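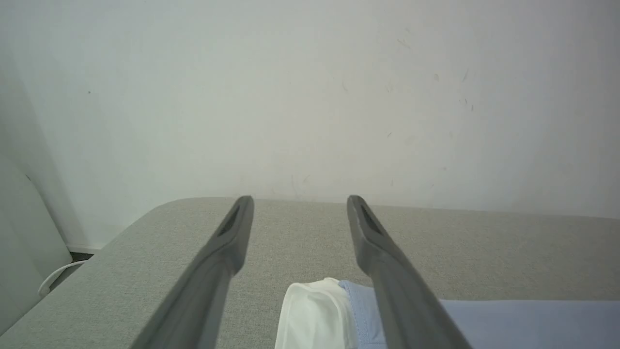
Folded things on the grey upholstery, white beside light blue.

Chrysanthi Kontogiannis folds her washing in the sitting room, and she'd like more of us to try it. "I spent years doing it on the bed," she says, "and then it got to eleven at night and the whole lot went on the floor so I could sleep!"

She moved to Kedlow in May and started again with nearly everything, laundry habits included. Now each load gets folded the same evening, usually with the radio on. Towels go first. "They're easy, they cheer you up. By the time I get to shirts I'm in the swing of it."

Shirts are her real love. She does the buttons up (top, middle, bottom, never all of them), lays the front face down and smooths from the hem upwards. "My aunt ironed for a hotel, and she could do one while looking out of the window. I still have to look."

And socks? She laughs. "Socks go in a drawer. I shut the drawer."

I went home and tried it with a week's worth of my own, and it was lovely, a whole record's worth of quiet. My piles leaned a bit. Chrysanthi says hers did too until she stopped making them so tall, and she now starts a new one after 3 shirts.

Words: Ebere Sani
September 9, 2021

We use cookies to improve your visit. Accept all | Manage settings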